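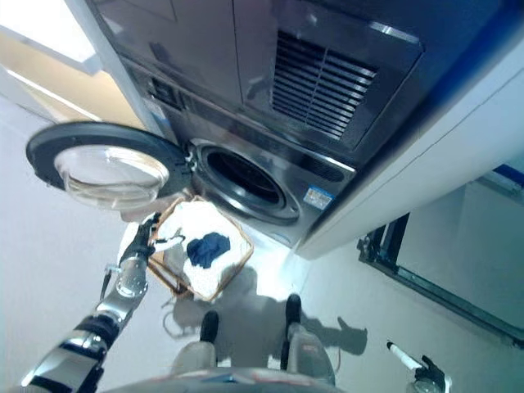
4.2 What counts as dirty

I went into this thinking the garment diaries would be the dull part. We had 47 households across Wetley and Halim filling in the Flondlow diary, one line per garment, and I expected 3125 lines of "shirt, worn once, washed." What came back was much messier and a lot more fun to read (also much harder to code, sorry to both of my coders).

The basic problem is that people don't sort clothes into clean and dirty. They have a third pile. It lives on a chair, a door hook, the end of the bed, and in one Halim household on an exercise bike. Earlier diary studies mostly force a yes or no, so that pile disappears, and I think a good deal of the disagreement over how often people wash their jeans comes from there. Our first draft of the diary made the same mistake! We added an "in between" box after the pilot in November, and it quickly became the box people wrote the most about.

When I read the comments next to that box, smell came up far more than stains. A stain you can see gets dealt with, or the thing gets demoted to yard work. Smell is an argument. Couples disagreed about it in writing, on the same line of the same diary, sometimes in different pens. I coded those lines as "contested" and left them out of the per-wear averages, but I kept them for the discussion in section 5, where they do most of the work.

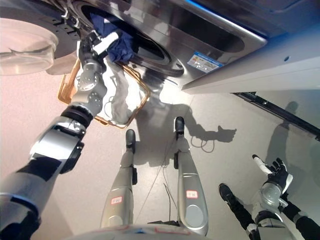 The other thing I didn't see coming was how much the size of the load drives the decision. A sweater that would have gone back in the closet on a Tuesday gets tossed in with the rest if there's room for it. People told us this openly. "It was going on anyway" or something close to it turns up next to socks, towels, a bath mat, and one stuffed rabbit. So the question of whether a garment is dirty is partly a question of whether the drum is full, and that makes any per-garment rule look shaky to me.

We logged 865 loads in all. I'd love to say I can split them cleanly into needed and topped up, but I can't. The diary asks why a garment went in, and it never asks why the load was started. If I ran this again I would put that question on the first page. 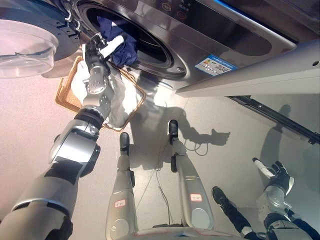 Figure 3. Front-loading washer with the door open. The energy label is on the front of the cabinet, below and to the right of the drum opening.

Machine type matters less than I figured it would. I tried the Warnari wash-frequency scale on the whole sample and then again on front-loader homes only, and the ordering of garments barely moved. Underwear and gym clothes sit at the top, coats at the bottom, and jeans wander around in the middle depending on who's wearing them. What did shift things was where the dirty clothes wait. Homes with an open basket near the washer sent fewer garments to the in-between pile than homes with a lidded hamper in a bedroom. I don't want to oversell it. The groups are small, and people who keep a basket by the machine may just be people who like doing laundry (they exist, we met several). 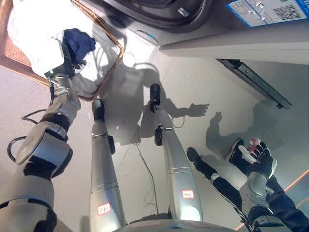
Figure 4. Wicker laundry basket holding white clothing with a dark navy cloth on top, and a front-loading machine.

Color sorting deserves a quick word here too. Plenty of our diarists said they separate whites, and then their load lines said otherwise. I treated the load line as the record and the interview as the intention, and I report both in the appendix. Teenagers who did their own wash didn't claim to sort at all, so their two columns match nicely.

One limit before moving on to bedding. Households got 240 dollars for finishing the diary, and a few told us they washed more carefully while they were keeping it. I have no baseline for those homes, so their lines stay in, flagged.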